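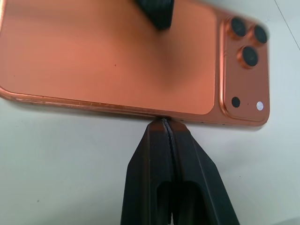
被羁押人在单独关押期间换了看守所,连续天数要不要从头算?
不从头算。只要途中和到达以后的关押条件没有实质改变,天数就接着往下累计,换地点本身不构成中断。

版块:羁押监测与个案记录
主题:转押期间单独关押天数的计算口径

卷宗第三格(楼主)
发表于 2026年9月23日
上面两行是我给小组写的记录手册草稿里的一条,贴出来请大家挑毛病。背景如下。
当事人 Crisanto Galang,审前羁押已经399天,案子在一审。先关在 Skusthorpe 看守所,后来转到 Yeoman。两处加起来,家属和律师主张单独关押46天,中间夹着转押的七天。Jultotura 监所管理部门的答复是:两处各自登记、各自起算,每一处都没有超过十五天。
这个说法我对不上。46减去7还剩39,分成两段,不可能两段都不超过十五天。所以要么他们不承认其中一部分属于单独关押,要么登记起止日和实际不一致。
想请教两件事:
一、转押的七天算不算进连续天数;
二、对方只给汇总答复、不给登记簿的情况下,我们的表格里应该怎么填。

旁听席后排
二楼
先把标准写清楚。《曼德拉规则》第44条:单独监禁指一天之内对囚犯实行缺乏有意义人际接触的监禁达到或超过22小时;长期单独监禁指连续超过15天。第43条把长期单独监禁列入禁止的做法。条文用的是“连续”,没有以同一监所为前提。你那条草稿方向没错,但“实质改变”四个字太松,记录员各有各的理解,最后数据没法汇总。
建议改成可以核对的条件:每日出监室时间、接触对象、接触时长。三项按日填,缺就写缺。

灰色订书机
三楼
不同意楼主“接着往下累计”的写法。
转押途中通常有押解人员,有时还和别人同车、同室过夜。只要有一天的单独时间没有达到22小时,或者有了有意义的人际接触,那一天就不符合第44条的定义,连续性从那一天断开。你不能因为前后两头都是单独关押,就推定中间也是。
46天这个数字如果写进提交材料,对方只需要举出转押途中一晚是多人监室,整段就被拆掉,后面的主张跟着受影响。

卷宗第三格(楼主)
四楼
回三楼:押解人员在旁边不等于有意义的人际接触。送饭、上铐、喊名字都不算。这一点在专家解读里说得比较清楚,接触要是面对面的、直接的、带有交流内容的,不能只是例行公事或者出于刑事调查需要。
同室过夜这一点我接受,需要查。目前律师 Amber Tunstall 的会见笔录里,当事人说途中停过中转点,没有说和谁关在一起。笔录没问到这一项。

灰色订书机
五楼
没问到就不能填“否”。这是我一直反对的做法:表格里空着的格子,到了写报告的时候被当成否定答案用。

旁听席后排
六楼
这条支持三楼。“未询问”“询问后不清楚”“询问后否认”是三个不同的值,数据库里必须分开。我们以前用的表只有是和否,后来清理的时候大部分旧记录只能作废重问,很多人已经联系不上了。

南门收发
七楼
说一下登记簿的问题。我在另一个辖区做过几年探视协调,各地制度不一样,只供参考。
同一次转押一般会留下好几份纸:移出单位的出所登记、押解交接单、中转点的临时收押记录、接收单位的入所登记、入所体检表。这几份的时间经常对不上,原因多半是有的按离开监室记,有的按出大门记,有的按手续办完记。
管理部门的汇总答复往往只取自其中一份。所以不要问“关了多少天”,要逐份申请,写明文件名称和日期区间。申请人最好是辩护律师,家属申请容易被以非当事人为由退回。

卷宗第三格(楼主)
八楼
谢谢七楼。已经拿到的材料共105页,主要是庭审通知、会见登记和两次体检表。交接单没有。Yeoman 的入所体检表有,上面的日期比他们答复里说的到所日期早。

南门收发
九楼
那就先抓这个日期。体检表由医务人员填,跟管理口的登记是两套流程,互相印证的价值比较高。《曼德拉规则》第30条要求入狱后尽快由医生或其他合格医护人员诊视,所以体检日期早于到所日期说不通,对方需要解释。
另外注意体检表有没有记体重和睡眠。只引用,不要自己下医学结论。

灰色订书机
十楼
体检表也可能是填错日期。我见过整本表沿用上一个月的月份没改的。单份文件只能说明存在矛盾,不能说明哪一份是真的。措辞建议用“两份官方文件所载日期不一致”,到此为止。

半张传票
十一楼
插一句程序方面的。如果打算提交联合国任意拘留问题工作组,重心不在单独关押的天数上。工作组审的是剥夺自由本身是否任意,分五个类别。关押条件在材料里可以写,尤其是影响到辩护准备的时候,可以放到公正审判那一类下面去论证,单独拿出来分量有限。
单独关押天数更适合写给酷刑问题特别报告员的来文。两份材料事实部分要一致,日期哪怕差一天都会被挑出来。

旁听席后排
十二楼
同意分开写。补充:399天审前羁押本身就值得单列。《公民权利和政治权利国际公约》第九条第三款,等候审判者受监禁不应作为一般规则。每次延押裁定有没有个别化的理由,还是套用同一段文字,这一项比46天更容易用书面材料证明。当然前提是 Jultotura 受公约约束,楼主自己核一下保留和声明。

卷宗第三格(楼主)
十三楼
延押裁定有,理由段落基本逐字相同,只改了日期。这个会另开一帖,本帖还是集中在天数口径上。

半张传票
十四楼
口径的话,我的习惯是同时给两个数,不合并。
第一个数,有逐日证据支持的连续天数,按最严格的条件算,有一天证据不足就断开。
第二个数,当事人主张的连续天数,注明来源是会见笔录。
报告正文用第一个,脚注列第二个和差额产生的原因。这样三楼担心的“一晚拆掉整段”不会发生,当事人的陈述也保留下来了。

卷宗第三格(楼主)
十五楼
这样写有一个问题。逐日证据掌握在监所手里,监所不给,第一个数就会很小。等于谁藏材料谁受益。《曼德拉规则》第7条、第8条规定了囚犯档案应当记入的内容,接收和转移的日期时间都在里面。记录义务在对方,举证的后果不应该全部由被羁押人承担。

灰色订书机
十六楼
举证责任怎么分配由审理机构决定,监测记录不能提前替它决定。我们的工作是把知道的和不知道的分开写。你可以在报告里另写一段,说明申请过哪些文件、何时申请、对方怎样答复或者没有答复。审理机构看到这一段,自己会作推论。把推论写进天数里,数据就不干净了。

半张传票
十七楼
这里我站中间。记录层面按十六楼,提交层面按楼主。同一个案子,数据库里的字段和给来文机制的论证本来就不是一种文体。

南门收发
十八楼
技术上问一下,你们用什么存?如果是电子表格,按日一行,转押那几天一定要单独设“地点:途中”,不要归到移出或接收单位名下。归了以后就查不出来了。

卷宗第三格(楼主)
十九楼
用 Vudico,事件和人分表。现在的问题是它的羁押事件必须挂一个场所,场所不能为空。我之前把途中七天挂在了 Skusthorpe 下面,看来要改。

旁听席后排
二十楼
建一个虚拟场所,名称写“转押途中”,不填地址。再建一个“中转点(名称不详)”。导出的时候按场所类型筛掉,不会影响监所统计。修改之前先导出备份,修改记录里写明改动人和依据,别直接覆盖。

灰色订书机
二十一楼
还有,会见笔录补问的时候不要用引导式提问。不要问“途中你是不是一直一个人”,问“第一晚在哪里过的,房间里有什么人,门什么时候开过”。一天一天问,当事人记不清就写记不清。会见如果有监听,先由律师判断这些能不能问。

卷宗第三格(楼主)
二十二楼
问题清单已经转给 Amber Tunstall,下次会见由她决定问多少。
草稿那一条暂改如下:
“被羁押人在单独关押期间转押的,更换场所本身不构成中断。途中各日与其他各日适用同一标准,按日记录单独时间、接触对象、接触时长。任何一项未询问或无法确认的,标注为‘未询问’或‘不清楚’,不得以前后日期的情况推定。汇总时分别列出有逐日证据支持的天数与当事人主张的天数,并附文件申请及答复情况。”
还有意见继续提。

灰色订书机
二十三楼
“无法确认”和“不清楚”统一成一个词。另外“单独时间”要定义,放风时一个人在小院里走,算不算在22小时里,你们得写明。

旁听席后排
二十四楼
单人放风我主张另记一栏。放风时没有别人,接触这一项仍然是零,但是它算不算出了监室,各家算法不同。原始数据分开记,以后换哪种算法都能重算。

卷宗第三格(楼主)
二十五楼
两条都收。单人放风另设一栏,单位用分钟。交接单的申请由律师发出,有答复我再回来更新。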